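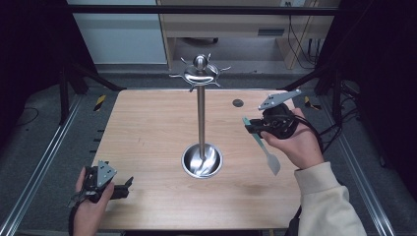

Murnia Share Kitchen: Frequently Asked Questions

Most of what follows was asked by members in their first month, and a fair bit of it was asked at volume. Murnia is a shared kitchen for people who cook for a living, or would like to, or have a cousin's engagement party coming up and an oven the size of a shoebox. You book a bench and you cook, and then you clean up to a standard that Torquil Cowie will describe to you at length. Small tools are on us. The stainless steel stand with the ring of hooks at the top is for hanging things, so a spatula goes back on a hook when you're done and doesn't go home in your apron.

How much does it cost?

Casual hire is $33 an hour. A monthly membership is $800, which covers as many off-peak hours as you can stand up for. Off-peak means before 7 am or after 2 pm. Yes, we know what time bakers get up. They were the ones who asked for it.

Do I need a food safety certificate?

If you're selling what you make, yes, and we need a copy before your first booking. A photo of the certificate on a friend's fridge won't do. If you're only feeding relatives, your conscience is your own affair, but you still have to do the induction.

What happens at the induction?

Shota Furukawa walks you through the ovens, the coolroom, the grease trap and the fire blanket. It takes an hour. He'll ask you to light the back left burner yourself, and he'll wait.

Can I leave ingredients in the coolroom?

Members get one shelf. Label everything with your name and the month you opened it. Anything unlabelled goes in the bin on the first of the month, including the very nice capers somebody is still cross about. 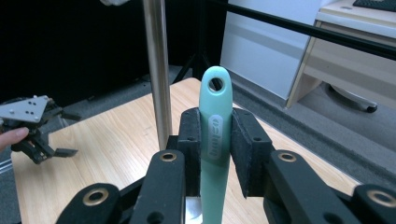
Mint-green handle, with the hole at the end for hanging it up.

Can I bring my own knives and pans?

Please do. Put a bit of tape on them, in a colour you'd recognise when tired. We don't referee disputes over identical saucepans.

Is there parking?

There are two loading bays out the back, shared with Gevach Upholstery next door. Fifteen minutes is the limit. They have a staple gun and long memories.

Are you nut free?

No. We have one bench set aside for nut-free work, which must be booked as such, and we wipe it down before and after. We can't promise the air. If your customers need a certified nut-free site, we're the wrong kitchen and would sooner say so now.

Can I film my cooking show here?

Ask first. Tripods stay out of the walkways, and other members get to say no to being in the background. The exhaust fans stay on, so your sound will be terrible.

What if I cancel?

Two days' notice gets you a full credit. Less than that and you've bought yourself some very quiet bench time.

Who do I ring when the dishwasher flashes an error code?

Torquil. Turn it off at the wall and back on before you do, as he's going to ask.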